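# Drikari play food and the white storage drawers

Updated 2/19/25

We've carried the Drikari produce sets for a while now, and they are still the toys I'd grab first if someone told me to fill a play kitchen by the end of the day. The peppers are the best part! They come in red and yellow, with lobed, slightly wrinkled skins and dark green stems, and kids go straight for them. My nephew sorted a whole pile by color before he'd taken his coat off.

## What's in the set

The full produce and bakery set has 75 pieces. Most of it is vegetables and fruit, and the rest is bread: slices, rolls and one long loaf that always ends up being a sword. The bread slices have a yellow middle and an orange crust, so they read as toast from across the room. Kids call them toast, anyway, and we've given up correcting them.

- Peppers in red and yellow
- Carrots, tomatoes, eggplant, corn
- Oranges, pears, a bunch of bananas that stays a bunch
- Bread slices, rolls, the loaf

If you already have plenty of fruit, ask for the pepper and bread pack by itself. It's a small bag of 6 peppers and a handful of slices, and it's the one people come back for when half their peppers have gone under the couch.

## The drawers

Play food needs somewhere to live, and the Plostside drawer unit is the one I keep recommending. It's white plastic, glossy inside, with a black loop handle on the side of each drawer. The loop is big enough for a small hand to get all the way around (mittens too, we tried), and the drawers are deep. You can drop a whole grocery run in there and still push it shut.

I love the deep drawer for one more reason: it's a game all by itself. Put the bread in, close it, open it, take the bread out. Toddlers will do this for longer than you'd believe. Older kids turn it into an oven, a fridge, a mailbox or the back room of a store.

The smooth walls wipe down with a damp cloth and a drop of dish soap. Skip the scouring pads, they leave scratches that show in bright light. Crumbs from real snacks collect in the front corners, so pull the drawer all the way out every so often and tip it over the sink.

## Setting it up

Put the unit at one end of a low table, with the drawers opening toward the middle. The produce goes out on the tabletop where everyone can reach, and the drawer is the place things get put away. Leonora Sison set up her classroom corner this way and swears the cleanup song got shorter.

A plain white table works really well with this set. The colors pop, and you can spot a stray slice of bread right away. Leave open space in front of the vegetables for bowls, a cutting board, whatever's on the menu.

Don't stack anything heavy on top of the unit. It's light, and with a drawer hanging open it can tip if a child leans on it. We put two strips of grip liner underneath ours.

## Care

Hand wash the food in warm soapy water and let it dry on a towel. No dishwasher, please! The stems hold up fine to chewing, but check them now and then and toss any piece that has cracked.

Replacement pieces are sold one at a time. Write to Jhun Barredo at the parts desk with the color and the item, and he'll match it.

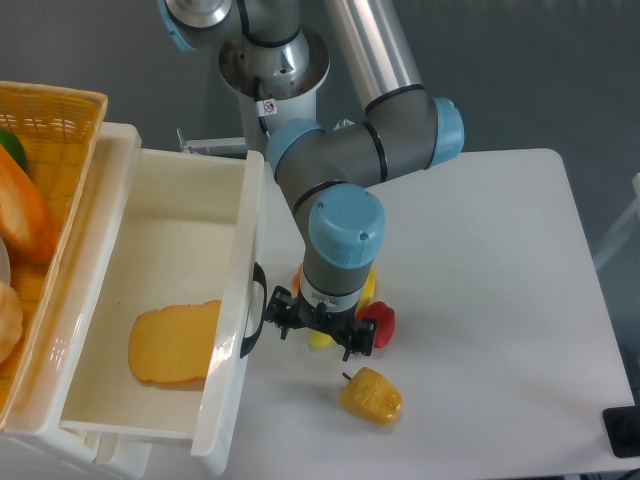 **Can I buy a second drawer unit later and stack it on the first?**

Two units stack safely if you use the connector clips, which are sold separately; we don't recommend going any higher than that in a room with small children.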